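Notebook - simulation cell, teleop and recording practice
Tuesday, entry started 13:20

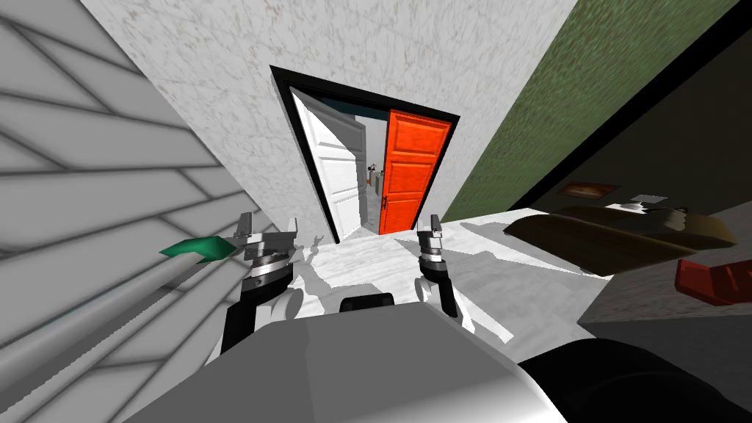 Nandton house set, view from the robot. Both grippers forward, doorway ahead, two doors open.

Purpose of this entry: get the working rules for simulated household runs into one place before the next block of recording. At the moment they are spread over the Merano readme, two old entries in this notebook and whatever is taped to the monitor at station 2. The three sources disagree on doors, on the approach speed, and on what counts as a valid start. Where I have made a choice below I say so. Objections go in the margin with initials.

Setup today: two-arm mobile base, parallel grippers both sides, Nastari scene loader, Lauritsen controller on default gains except where noted. Scene seed 1137. Physics step unchanged from last month.

1. Start conditions

The run does not start until the following hold.

Arms in the forward ready pose, grippers open, both visible to the operator in the head view. A start with one gripper out of view was accepted in the past. I am no longer accepting it. Too many of those runs open with a wrist swing the operator could not see, and the first second of data is junk.

Base velocity zero and held at zero for 20 control ticks. The old readme says "robot at rest" with no number. The loader drops the base slightly above the floor and it settles. On a smooth floor the settling sometimes includes a small yaw, so waiting on position alone is not enough. Check angular rate too.

No contact reported on either hand. Check the contact list, not the picture. In today's view there is a pole with a green tip close to the left gripper. From the head view I could not have said whether the fingers were touching it. The view alone should never be used to sign off a contact state, in either direction. This was already the rule for grasp success. I am extending it to the start check.

Horizon level or logged. The head view for this seed is tilted. The operator can drive with it, but anyone using the images later needs to know it is there at the first step and did not come from a bump in the middle of the run. Log head roll at step 0. If roll is over the limit in the config, re-home the head once. If it persists, log it and run.

2. Doors

This is the section with the most disagreement, so it is longer than it deserves.

Merano readme: "doors may be in any state at start." Earlier notebook entry: "all doors closed unless task says otherwise." Monitor note: "check doors."

Decision: any state is allowed, every state is recorded. For each door within the task area write the hinge angle at step 0 to the run header. Do not write "open" or "closed" by hand. The white door and the orange-red one in the current view are both off their closed position and they would both have gone down as "open" under the old habit, which tells the next reader nothing about clearance.

Clearance through a doorway is computed from the hinge angles and the base footprint with arms in the carry pose. Margin is 13 cm each side for autonomous passage. Teleop may go below that at creep speed. The margin used to be measured against the bare frame. With a leaf standing in the opening that is wrong, and it was the cause of at least two of the failures from September that were filed under "planner."

Never push a door leaf with the gripper fingers unless the task is a door task. Use the forearm or replan. The sim will let you do it with the fingers and will report nothing. The finger joints on the hardware will not take that load, and a policy trained on the sim runs will try it.

Hinge damping stays at the scene default. I found one local copy of the loader with damping set to near zero to make the doors easier. Reverted. If somebody needs it for a test, make a new scene variant with its own name.

3. Speed and separation

The point of keeping speed limits in simulation is that the recorded motion is what gets learned. A run that finishes quickly by violating the floor limits is a bad run even if the object ends up where it should.

Limits, in order of precedence:

- Anything modeled as a person or marked person-like in the scene file, within the planning radius: creep speed, arms inside the footprint.
- Doorway within the passage zone: creep speed, no arm motion except to hold carry pose.
- Tabletop or other surface beside the base: half speed for the base, full speed for the arm on the far side only.
- Open floor: full speed.

On the first item. Past the doors, a long way back in the next room, there is a small figure-like thing with a light body, partly behind the edge of the white door. The view does not settle what it is. Rule: unknown and upright is treated as a person until the scene file says otherwise. The operator calls it, the header records it, and the limit applies until it is cleared by object class. Clearing it by "looks like a statue" or similar is not allowed. It costs a few seconds.

Partial occlusion by a door does not reduce the separation requirement. The planner at present drops an object from the list when the visible portion falls under a threshold. Filed as an issue against the Lauritsen side. Until fixed, teleop operators hold creep speed through any doorway with something unidentified on the other side.

4. Surfaces next to the base

The dark tabletop on the right has several objects on it and comes close to the robot's body in this view. Two practices to write down.

First, the right arm does not swing outward to reach carry pose when there is a surface on that side. Bring the elbow in, then raise. The default home sequence swings outward. I have put the inward variant in the station 2 config, and it needs to go in the others.

Second, objects only partly in view are listed in the header as partial, by color and side, and are not named. The red object at the right is a case. Operators have been guessing names from a corner or an edge, and the guesses end up in the language labels. A wrong name is worse than none. The same applies to the large dark brown rounded object on the table. I could make a case for a tray or a bag. Leave it unnamed until the asset ID is checked.

5. Stops

Three stop types, no others:

Operator stop. Foot pedal. Run is kept, flagged, trimmed to the last rest state.

Limit stop. Controller trips on force, joint or speed. Run is kept in full, including the trip. Do not trim. These are the runs we need for the safety review and they have been getting deleted.

Sim fault. Penetration, exploding contact, object through floor. Run is discarded, seed goes on the fault list with the step number.

A limit stop is not a sim fault. If in doubt, it is a limit stop.

After any stop, 30 seconds before restart. The old reason was log flushing, and the writer no longer needs it. I am keeping the wait for the operator. Restarts straight after a trip have a noticeably higher trip rate in my own sessions. Small sample, no claim beyond that.

6. Checks done this session

14:05 - start check script now reads contact list for both hands. Tested on an empty scene and a scene with a block placed between the fingers. Reports correctly in both.

14:40 - hinge angles written to header. Sign convention differs between left-hung and right-hung doors in the Nastari loader. Normalized so that zero is closed and positive is open, whichever side the hinge is on. Old headers not converted.

15:10 - head roll logged at step 0. Units were degrees in one place and radians in another. Now radians everywhere, display in degrees.

15:35 - passage margin recomputed with leaf geometry. Runs, but slow on scenes with many doors. Acceptable for offline checking, too slow for the live overlay. Overlay still uses the frame only, so do not trust it at a doorway. Put a note on the monitor.

16:15 - pedal at station 1 sticks. Cleaned, still sticks. Tagged out. No teleop at station 1 until replaced.

7. Open

Shadows of the arms fall on the floor in front of the base under the current lighting, and the floor segmentation marks some of them as obstacles. No rule for this yet. Do not turn shadows off to get around it.

Whether the carry pose should be the same for both robots. The margin in section 2 assumes it is.

Who signs the header when a run is recorded by one person and trimmed by another. For now both initials, recorder first.

Pedal order placed, waiting on part. Section 2 to be copied into the Merano readme after the margin notes are in.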